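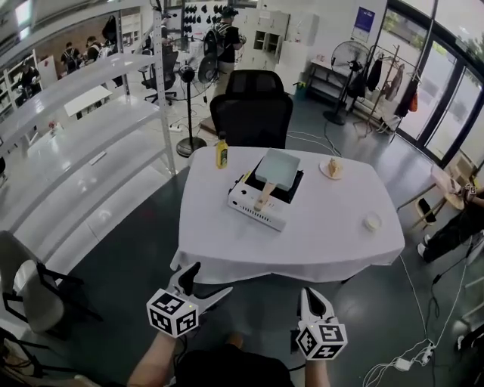 **Notes for the May talk – open day at Joltbridge**
Speaker: Ritva Kuusisto
Slot: after the coffee break, questions at the end

**Opening**

Say who organized the visit (Martti Mäkelä) and who went. Thank Impi Ahonen at Joltbridge for the time she gave us. Keep it short, the room will want the technical part.

The subject today is how demonstration data for kitchen tasks gets collected, and what we saw of it in one afternoon. Robot hardware is a separate talk. Khalil has that one next month.

**Setup of the stations**

- Each station is a table, one task and one operator. The cooking station has a portable induction stove with a square griddle pan on a white tablecloth.
- The operator works with two hand-held grippers, one per hand. Same general finger shape as the gripper on the arm, so what the fingers do can be carried over.
- Each gripper has a cube printed with square markers on its base. The cameras read the markers and the software works out position and angle.
- Other people in the room wear backpacks. One of them also has gear on the head. Several stations share the same floor.

Pause here. Someone will ask about marker loss. Impi's answer: if both cubes drop out of view for more than 6 frames, the take is flagged and a person reviews it. Short gaps are filled in by the software.

**The task itself**

The cooking task is broken into 8 steps on a printed card. Read out only the first few:

1. Take hold of the pan by the handle.
2. Lift and tilt.
3. Set it back flat on the stove.
4. Pick up the bottle, move it over the pan, return it.

Point out that step 3 is the hard one. Setting a pan down flat with two-finger grippers means the wrist does most of the correction. Lempi tried it during the visit and needed several attempts before the pan sat level. Operators are told to keep the correction in the take – a clean recovery is useful data.

The stove stays off during practice takes. Joltbridge decides separately when a heated take is worth doing.

**Numbers**

- 400 takes is the target for one task before it goes to training.
- 1,462 takes were in the set they call Kundau on the day we visited. That covers all kitchen tasks together.
- I did not get a rejection rate. Do not guess at one if asked.

**Remarks on the room**

Daylight comes in through floor-to-ceiling windows along one wall. Khalil asked whether this affects marker reading. It does in late afternoon, when contrast on the cubes drops on the window side. Their fix is to turn the table, with blinds as the second choice.

Cables run across the floor to the table. We have the same problem at Harju and should route ours overhead before we host anyone.

**What we could use**

- The step card. One page, large type, kept at the station.
- The review rule for lost markers. Ours is looser and I would like to compare the two on the same takes.
- Leave Nikik out of it for now – the file format is different and the conversion has not been tested.

**Questions**

Likely ones: operator fatigue (takes are short, operators swap stations at set times), cost of the grippers (not given to us), whether we can go back (yes, write to Martti).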